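My Eyelids Got Heavy, So I Finally Asked Someone

3 min read
Last updated: August 28, 2023

I first noticed it in my passport picture. My left upper eyelid had started to rest on my lashes, and by evening I was lifting my eyebrows just to read. I put it off all summer – as I do with most things – and then booked a visit at the Etholm skin and eye clinic. 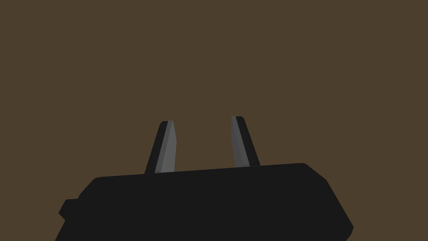

Black and angular, up close.

The visit lasted 25 minutes, and most of it was talking, which I liked very much. The doctor had me look up, down and straight ahead, and explained that my trouble was extra skin. A weak lid muscle is a different problem and gets a different operation, so I was glad to have that sorted out before I got too far into reading other people's stories

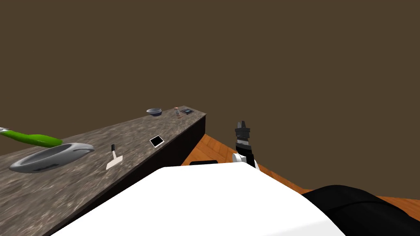 online, where the two get mixed up all the time. I paid 355 for the consultation, and they take it off the bill if you go ahead.
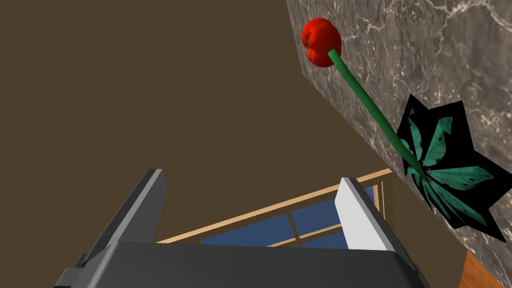
Will I have to stay overnight after upper eyelid surgery?
Most people go home the same day, with someone else driving.

I was told to plan on two quiet weeks, with cold packs and a lot of pillows, and no eye makeup until the doctor says so.
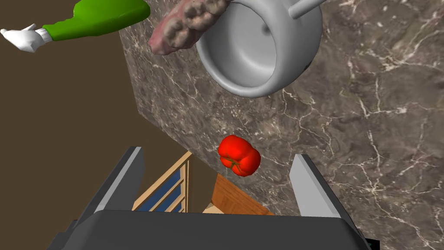

The cold packs are the part I keep thinking about, as I'm a terrible patient and can't lie still for long. My sister-in-law swears by a damp washcloth chilled in a bowl. I'd sooner use a white cooking pot like the one on that marble countertop, with its nice thick rim to hang the cloth over! Anyway, I haven't picked a date yet, but I'm leaning toward yes.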